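4. Installing the Skirgate Wall Bracket and Water Filter

This section covers mounting the bracket, connecting the filter head and flushing the first cartridge. It applies to the Skirgate under-sink unit with the Lucero filter head. For the countertop version, go to Section 6.

4.1 Before you start

Read the whole section once before drilling. The unit connects to the cold water line only.

CAUTION: Do not connect the filter to a hot water line. Water above 90 °F will damage the cartridge seals and void the warranty.

CAUTION: Locate electrical cable and pipes in the wall before drilling. Garbage disposal wiring often runs behind the sink cabinet.

The space under the sink must allow the cartridge to drop clear of the head when it is changed. Measure from the planned bracket position to the cabinet floor. The minimum distance is 238 mm. If the cabinet has a raised floor panel, measure to the panel.

4.2 Mounting the bracket

1. Hold the bracket against the cabinet wall with the arrow pointing up.
2. Mark the two upper holes with a pencil. Check the marks with a level.
3. Drill the pilot holes. In solid wood or plywood, use the short screws. In masonry, use the wall plugs and the long screws.
4. Drive both screws until the heads stand slightly proud of the surface.
5. Hang the bracket on the screws, then tighten by hand. Do not use an impact driver.
6. Fit the lower locking screw.

NOTE: Particleboard side panels will hold the bracket only if the screws pass into the cabinet frame. If this is not possible, attach a backing board first.

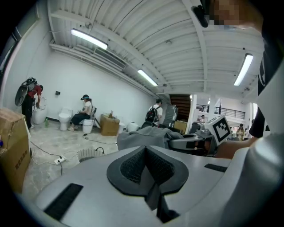

The filter head slides onto the bracket from the left. It has two ports, marked IN and OUT on the underside. With the head in its normal position, IN is on the side nearest the shutoff valve in most kitchens, but check the marking and do not rely on the position. A reversed connection will pass water, at a reduced flow, and the cartridge will fail early.

4.3 Connecting the water lines

1. Close the cold water shutoff valve. Open the faucet and let the line drain.
2. Place a towel and a shallow pan under the valve.
3. Disconnect the faucet supply hose from the valve.
4. Fit the tee adapter to the valve. Tighten by hand, then a quarter turn with a wrench.
5. Reconnect the supply hose to the top of the tee.
6. Cut the blue tubing to length with a tube cutter. The cut must be square.
7. Push one end into the tee until it stops, and the other into the IN port.
8. Connect the white tubing from the OUT port to the filtered water faucet.
9. Pull gently on each tube. A tube that moves is not seated - remove it, trim the end and push it in again.

Leave some slack in both tubes so that the head can be tilted forward for a cartridge change. Tubing must not be bent tighter than the supplied elbow clip allows.

4.4 Fitting and flushing the cartridge

1. Remove the cap and the foil seal from the cartridge.
2. Align the mark on the cartridge with the open padlock symbol on the head.
3. Push up and turn to the right until the mark reaches the closed padlock.
4. Open the shutoff valve slowly. Check every joint for drips.
5. Open the filtered water faucet and run it for 5 minutes. Gray or cloudy water is normal at this stage.
6. Close the faucet, wait ten minutes and check the joints again.

The standard cartridge is rated for 2000 liters. Write the installation date on the label supplied and stick it to the head. If the unit is left unused for more than a week, repeat step 5 before drinking the water.

For low flow after installation, see Section 8, Troubleshooting.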